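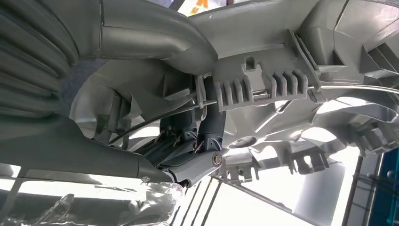
Home | News | Open Days | Members | Contact

Print this page | E-mail this page

Gerkier opens its doors, mostly

Members who made the trip to Gerkier in July were promised robots, and got them once Lionel Marchal had finished his welcome, which ran to 2 coffees. The Kurkton cell takes used washing machines apart. It doesn't care what you think of your own.

Apolline Guillot ran the demonstration. The arm goes in under the tub with a camera at its wrist and has a good look before touching anything: ribbed rubber bellows, shock absorber, the bolt and washer on the lever arm. Gray plastic on gray plastic is a hard thing to read, she told us, and several of us who have lain on a kitchen floor with a flashlight nodded.

The cell has 226 machines behind it and wants 300 before anyone calls it finished. Alby Waaka asked if it could put one back together. It can't. Neither can Alby, as his wife reminded the group.

Lunch was sandwiches. Gilles Boyer left his umbrella and would like it back.

The next visit is to Drullel. Names to Lleucu Craddock, please, and wear closed shoes this time.

Last updated: 11th August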